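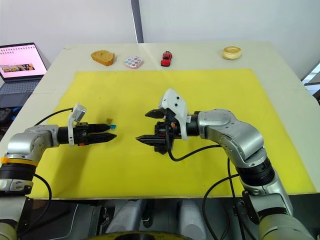 Two-arm station with the yellow work mat and tabletop objects.

Call for participants: remote operation of a two-arm robot

Wandulico is looking for 40 adults to record demonstrations of short tabletop tasks. You control both arms from an operator seat and guide the grippers through picking up, handing over and placing small objects. The recordings are used to train control policies in the Iturra project.

Requirements
Age 18 or over
Normal or corrected vision
Full use of both hands
No prior experience with robots — training is given at the start of the first session

Format
Each participant attends 2 sessions of nearly 35 minutes. The first covers the controls, the stop button and practice runs. The second is recorded. Short breaks can be taken between runs. Failed attempts are kept and labeled, and do not affect payment.

Data
We store arm positions, gripper commands and video from the robot's cameras. Your voice and face are not recorded. Files are saved under a participant number. You may withdraw at any time before the data set is closed in December.

Location
Stasiditz building, room 221. Step-free access from the parking lot.

To apply, send your name, dominant hand and available times to Ülle Kivi, subject line "Iturra operator". Applications close 28/04/2022. Questions about consent or data storage go to Severin Frei. Current employees of Wandulico are not eligible.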